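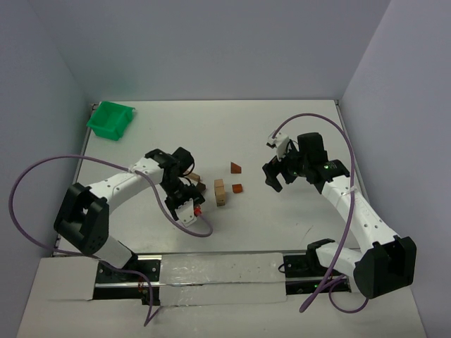

Clearing the Table: Are Two-Arm Machines Ready for Household and Shop-Floor Chores?

Final project report, Department of Applied Mechanics, Cedbridge
Submitted by Ok-hee Cha and Torquil Ritchie
2022-03-14

3 comments | 10 shares

1. Purpose of the project

The purpose of this project was to find out whether a low-cost pair of robot arms can carry out the kind of small tidying job that a person does many times a day without thinking. Putting toys away, clearing a workbench and returning parts to a bin are all work of this type. Makers of home and shop machines often show such jobs in short films. The films seldom state how many tries were needed, and a buyer has no simple way to judge what the machine would do on an ordinary day.

The authors chose to study wooden blocks and puzzle pieces. They are cheap and safe to drop, and they vary enough in shape to stand in for the mixed contents of a playroom floor or a parts drawer.

2. Method

Three tasks were set. In the first, one arm picked up a single loose piece and placed it in a bin. In the second, one arm steadied a larger item while the other removed a piece lying against it. In the third, a piece was passed from one gripper to the other before being put away. All three were run under remote control by a student operator, and the first was also run by a control program trained on the operator's recordings.

In total 1218 attempts were logged during February. An attempt was counted as complete only if the piece came to rest inside the bin and nothing else on the table was knocked over. An arm that stayed still for more than 10 seconds was stopped and the attempt was marked as failed. Lighting was kept constant throughout, and pieces were set down by hand in no fixed pattern.

The log sheets followed the layout used in the earlier Strömberg study of kitchen drawers, so that later groups may compare the two.

3. Results

Under remote control, the first task was completed in most attempts. The program did less well, and its failures were of a few repeating kinds. It closed the gripper too early on small items. It also tended to push a piece along the table while trying to get under it, and then went on to the bin with nothing in its grip. Since it had no check for an empty hand, it carried out the rest of the motion in full.

The second and third tasks were slower. Operators reported that the handover was tiring, mainly due to the need to watch two grippers from one viewpoint. Cables were a further cause of lost attempts - a loop that caught on a link would pull the wrist off its path, and the run had to be abandoned.
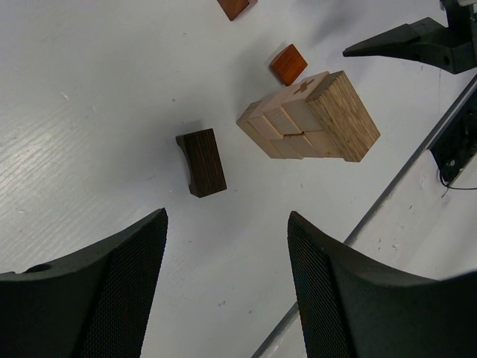

Shape had a greater effect on the results than size. Plain cubes gave little trouble once the fingers were lined up with two flat sides. Pieces with cutouts were harder, as the program aimed for the middle of whatever outline it found. The dark brown block, with its curved notch near the top of one side, shows the difficulty well: a finger that meets the hollow has much less surface to press on than one that meets the straight part lower down. The textured pads on the inner faces of the fingers were intended to help with this, and they did so for the heavier pieces. Assembled puzzles raised a separate question. When pale bars are fitted together and stacked, the program has to decide whether it is looking at one item or at several, and it did not decide the same way each time.

4. Discussion

A parent or shop worker would finish any of the three tasks in a moment and would correct a poor grip without stopping. The machine can do the work slowly, within reach, with a person ready to step in. For a shop floor where the same part arrives in the same position, this may already be enough. For a home it is not, in the view of the authors.

The group had planned a run of 1000 further attempts with a wrist sensor supplied under the Ivley loan program. Delivery was delayed and this work was not done. It is left to next year's group, together with the question of cable routing.

5. Records

Log sheets and operator notes are held in the project folder under the name Stakedari. Requests to use them should be sent to the department office in writing.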